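Stullevau Gallery, Technical Workshop
Notebook: time-based media, December
Entry begun 09:40

Purpose of entry: to record the preparation of the two-channel video work by Þorgeirsson ahead of the winter display, and to set down the settings agreed so that colleagues opening the room may work from one account.

Condition on arrival

The work was delivered by Sestano on two solid-state drives in a padded case. Both drives were read on the workshop computer and their contents compared with the delivery note. The exhibition files matched. The archive copy on the second drive lacked the German subtitle file, and Sestano has been asked to supply it. The loan agreement allows us to make one working copy, and this has been done. Inventory number 813 has been given to the pair and written on the case, not on the drives.

Channel A runs for 247 seconds and Channel B for the same. The artist's instructions ask that the two begin together on every loop and that no black be added between loops. The earlier showing at Skillavus used separate players with no link between them, and the report from that venue notes that the channels had parted noticeably by the close of each day. We shall use the linked players from the spring display.

Projection test, 11:15

Both projectors were hung at the marked positions and left to warm up before any reading was taken. The left unit has passed 2,000 lamp hours and is visibly yellower than the right. Colour was corrected on the right unit first, then the left was brought to match by eye against the grey card. A new lamp is on order. When it is fitted the match must be done again from the beginning, and the present values should not be carried over.

The throw to the north wall gives an image slightly wider than the painted screen area. The lens was drawn in until a narrow margin of grey paint showed on all sides. Keystone correction is off on both units and should remain off, as the instructions forbid it. The left bracket needed a washer to bring the image level.
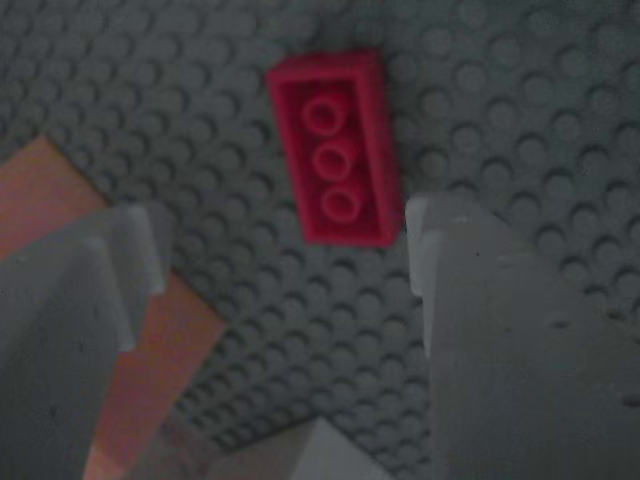
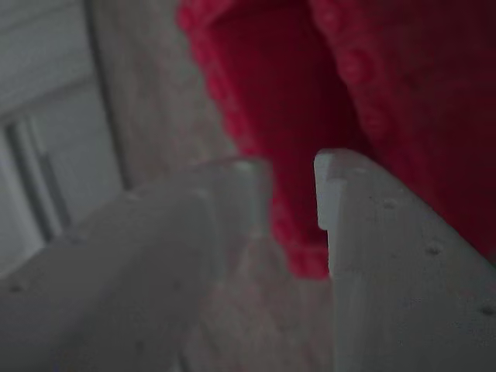
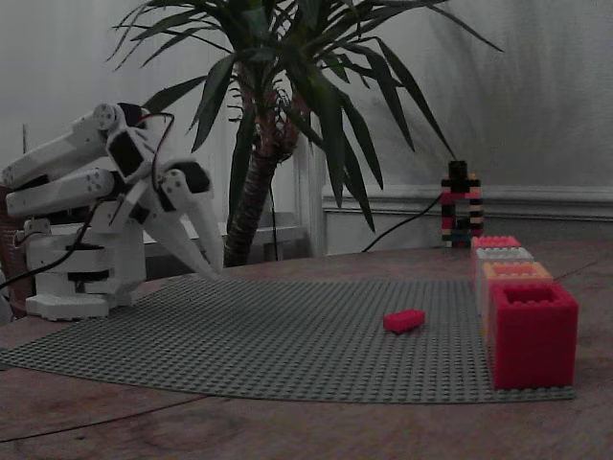

Sound test, 14:20

Sound is carried on Channel B only. The instructions call for two loudspeakers at ear height for a seated visitor, facing the bench. With the loudspeakers in the corners, speech in the opening passage was hard to follow from the left end of the bench. They were moved forward by the length of one carpet tile and turned inward. Speech is now clear along the whole bench, and the positions are taped.

A low hum was heard in the quiet passage near the end. It was traced to the dimmer circuit, and it ceased when the amplifier was moved to the socket behind the door. That socket is now labelled. The cleaning contractor has been asked in writing to leave it alone.

Some sound reaches the print room next door. The level was reduced by one mark on the amplifier, and a heavier curtain is to be tried at the entrance. The print room staff have been asked for their view once the curtain is up.

Start and close of day

Switch on the projectors first, then the amplifier, then the players. The players will wait for each other and start together. At close, stop the players before anything else and allow the projectors to cool fully before the wall supply is turned off. If one channel fails during opening hours, both are to be stopped and the notice placed at the door. The work is not to be shown on a single channel.

Outstanding

German subtitle file from Sestano.
New lamp for left projector, and colour match to follow.
Curtain for entrance, fire certificate to be seen before hanging.
Wall label: the running time in the draft is wrong and has been returned to the publications office.
Bench to be moved back a little if the curtain reduces the space for wheelchair users.

Room locked at 16:50, players left off.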